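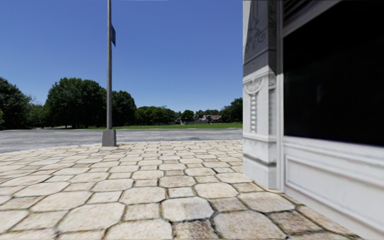 Fig. 1. Stone sidewalk and street pole, computer-rendered street.

Screen Acting and Television Production
Handout 4: How a Series Performance Gets Built

Welcome back! Last time we finished the audition unit, and several of you asked what happens once the part is yours. Quite a lot, and this is the section of the course I look forward to all term. Bring your marked-up copy of the Flarine pilot, because we'll be in it constantly.

1. Out of order

A stage actor gets to live the story from start to finish. A television actor might shoot the breakup in the morning and the first date after lunch. Our class serial, Flarine, has a 46-page pilot, and the schedule puts the last kitchen scene first. Read it that way once, in shooting order, and write down where you get lost. Those spots are where your prep goes.

Keep a continuity sheet for your character. One line per scene: what she knows, what she wants, how tired she is, what she has just been told. It feels like homework for a week and then you can't imagine working without it.

2. Size

In the 200-seat house at Fevwood you have to reach the back row. In a close-up the back row is right there on your nose! New screen actors usually go flat when they hear this, and flat is no use either. Keep the thought as big as you would on stage and let the face do less with it. We'll try the Karppinen monologue both ways and watch the playback together.

3. The guest part

Most first credits are guest parts, two scenes or fewer. You come in to a cast that has been together for months and you have to look like you've lived in town forever. Learn the tone of the show ahead of time. Watch at least 2 full episodes, including one from the current season, and listen for speed. Some shows talk very fast.
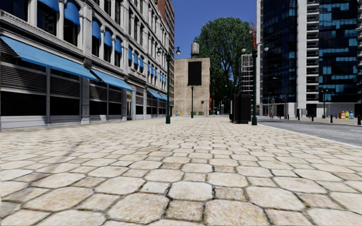 Fig. 2. Rendered street with arched windows and blue awnings.

4. From supporting to lead

The lead sets the pace of the day. She is in nearly every setup, and everyone else's energy follows hers. Look at episode three of Clikberg and track the sister, who has small scenes all season and then carries a whole hour. What does the actor hold back early on? Where does the voice change? I have seen that episode more times than I can count and I still find new things in it.

5. TV film follow-ups

When a series ends and a film picks up the story, the actor returns to a character after a gap. Go back to your old continuity sheets. Decide what the missing months did to her, then play the first scene without explaining any of it.

For next class
Read the Clikberg finale, pages marked in the packet.
Prepare a 90-second piece for camera, seated, no props.
Bring your continuity sheet for Flarine, scenes in story order on one side and shooting order on the other.

Terms to know: coverage, eyeline, pickup, sides, day player, recurring, table read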